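Clulldale revisa su protocolo de montaje tras la parada de una célula robotizada

La responsable de seguridad de procesos del centro explica el fallo registrado en agosto y las medidas adoptadas desde entonces

El centro de ensayos de Clulldale mantiene desde agosto un régimen de funcionamiento restringido en la célula dedicada al montaje de engranajes. La decisión se tomó después de que un brazo robótico siguiera ejerciendo fuerza sobre una pieza mal alineada durante 5 segundos, sin que el control ordenara la detención. No hubo personas heridas. La responsable de seguridad de procesos, que ha dirigido la investigación interna, recibió a esta publicación en las dependencias del centro y accedió a detallar lo ocurrido.

«El incidente se produjo a las 11:40, en el ciclo 872 de una serie prevista para toda la jornada», señala. «El brazo debía colocar un engranaje sobre su eje. La pieza llegó inclinada, el orificio no entró y el controlador interpretó la resistencia como parte normal de la inserción. Continuó empujando hasta que la operadora pulsó la parada de emergencia».

Los daños materiales se limitaron a la pinza y a uno de los pernos del soporte. La responsable rechaza, no obstante, que la escasa cuantía del daño permita calificar el episodio de menor. «El umbral de fuerza existía y estaba documentado. El problema es que no se aplicó. Un límite que figura en el expediente y no en la máquina es una no conformidad grave, con independencia de lo que cueste reponer un perno».

La investigación situó el origen del fallo en una actualización del programa de control suministrado por Didell. Al cargar la nueva versión, los parámetros de fuerza específicos de la tarea volvieron a sus valores de fábrica, concebidos para piezas de mayor tamaño. La lista de verificación del centro exigía comprobar la versión instalada, pero no los parámetros. «Se verificó lo que la lista pedía verificar. La persona que firmó actuó correctamente y así consta en el informe», precisa.

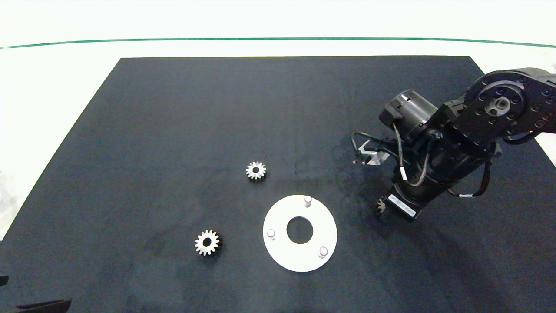
El montaje de engranajes se considera una operación delicada en materia de control de fuerza, pues el contacto entre las piezas es inevitable y la diferencia entre un contacto correcto y uno defectuoso resulta pequeña. La responsable lo explica a partir del propio puesto de trabajo. «El robot toma cada engranaje metálico de la superficie negra y lo lleva al soporte blanco, que tiene tres pernos verticales. Si el agujero central y el perno no coinciden, la pieza se apoya en el borde y todo el esfuerzo se transmite a los dedos de la pinza». A su juicio, la colocación de las piezas sueltas sobre la superficie, sin alojamiento que las oriente, obliga a extremar la precisión en el agarre. El centro ha optado por conservar esa disposición, que forma parte del objeto del ensayo, y actuar sobre los límites de la máquina.

Las medidas vigentes son 2. La primera establece que, tras cualquier actualización, el equipo técnico debe leer los parámetros directamente en el controlador y compararlos con los valores aprobados. La segunda incorpora una prueba de contacto previa a cada serie: el brazo desciende a velocidad reducida contra un bloque de referencia y debe detenerse al alcanzar 26 newtons. Si no lo hace, la célula queda bloqueada y solo puede rehabilitarla el servicio de seguridad.

Preguntada por la respuesta del proveedor, la responsable se muestra prudente. «Didell ha colaborado y nos ha remitido un procedimiento para conservar los parámetros durante la actualización. Lo estamos evaluando. Mientras no concluya esa evaluación, las actualizaciones permanecen suspendidas». El laboratorio Skarkmont, que utiliza una configuración semejante, fue informado por escrito y ha iniciado su propia revisión.

Queda pendiente una cuestión que el informe recoge sin resolver: el tiempo transcurrido hasta la parada manual. La operadora supervisaba la célula desde el puesto lateral y tenía el pulsador a su alcance, aunque el sonido del motor no varió de forma apreciable. «Pedimos a las personas que detecten un fallo que la máquina no anuncia», reconoce. El centro estudia instalar un indicador luminoso que refleje la fuerza ejercida en cada momento, propuesta formulada por la propia plantilla de operación.

La célula funciona por ahora a velocidad reducida y con presencia permanente de personal. El régimen restringido se mantendrá hasta que el servicio de seguridad apruebe la versión revisada del protocolo, cuyo texto se encuentra en fase de consulta interna.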